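Votness paper-folding set: README and notes on what it cost us

Hello, and thank you for looking in. This folder holds the recordings from our paper-folding work at Widunthorpe, together with the budget sheet we kept while putting the bench together. Most people who write to us want the second thing more than the first, so this file leans that way. If you only need the data, skip to "What is in the folder" and you won't miss much.

Who this is for

Small labs, college workshops and anyone else who has been told there is a little money for a robot arm and could they please have a plan by February. That was us. Jade Dufour wrote the first budget and Solange Kennedy looked after the spending, and between them they kept every receipt, including the ones for sticky tape.

Why paper

Paper is cheap, which matters when you are going to get through a great deal of it. It is also awkward in ways that show up quickly in your spending. A fold needs a gentle, even pinch close to the crease, and a finger that is a touch too thick or too slick will tell you so by lunchtime. We started with plain white sheets and moved to bright orange ones, which cost a little more per pack and are far easier to pick out against a pale board.
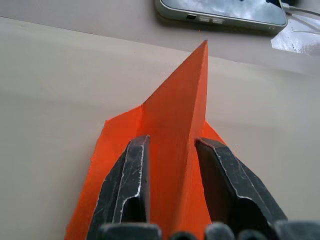
Last changed: February, by J. Dufour

The fingers are where our first plan went wrong. We had budgeted for one pair and no spares, on the cheerful assumption that paper couldn't do much harm to anything. Look at the pair holding the upright fold: the black finish is scratched all over and the raised edges have gone silvery. Please put finger replacements in as a running cost from the start. We now allow for 4 pairs a year and keep one of them in a drawer, unopened, for the week before a deadline.

The board was a better decision. Solange pushed for a separate board on top of the table, so that we could swap it without touching anything else, and it came to 12 pounds. I would happily pay that again.

What we would budget for, in the order we wish we had bought it

Arm and gripper, with delivery and fitting asked for as separate lines on the quote
Wrist camera and a spare lead – the lead goes first
Finger pairs, at 65 pounds a pair from Nullico
Working board and clamps
Paper, bought by the box
Storage for the recordings, at double your first guess
Somebody's time to check the recordings, which we left out entirely and regretted

We borrowed the layout of the sheet from the Pangilinan project and added a column for "who will actually order this", which saved more grief than any of the formulas.

What is in the folder

161 recordings of single folds, taken from the wrist camera
budget.csv, with planned and spent side by side
notes.txt, which is Jade's diary of the bench and quite good company

The recordings are not tidied. Ordinary desk things turn up at the back of the table, phones and leads and bits of wrapping, and we have left them in.

Known gaps

Prices are what we paid, with tax, and yours will differ. Electricity isn't counted. The budget covers one bench only, so please don't just multiply it if you are planning several – ask your supplier about fitting them together first.

If you use the sheet and find a line we forgot, do send it to Solange and she will add it.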